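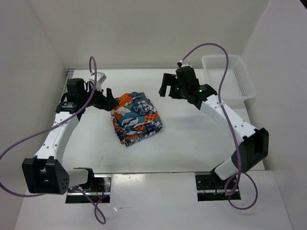

Hollell says its clothes will soon last twice as long, and shoppers are being asked to take that on trust. The chain put out its "Wear On" promise on 2024-12-30, covering 346 lines of children's clothing and bedding, most of it made by its supplier Macaraeg. Prints are the hard part, as any parent knows. A busy cloth with a skull and crossbones on navy next to patches of bright orange and teal has a lot of colour to lose, and the promise says very little about fading. It talks about seams, zips and "general wear", and leaves the rest to the small print.

The small print runs to 62 clauses. One of them says a refund is only due if the item has been washed at 30 degrees or below, never tumble dried, and brought back with the receipt. Families in Lerkach, where Hollell tried out the scheme from June, sent back 692 items. The firm will not say how many were paid for - only that the response was "encouraging".

Testing was done by Fatell, a lab that Hollell part owns. It put samples through 100 washes and passed all of them, but the full results have not been published. Hollell says a summary will follow in the new year. Prices on the lines covered by the promise went up in the autumn.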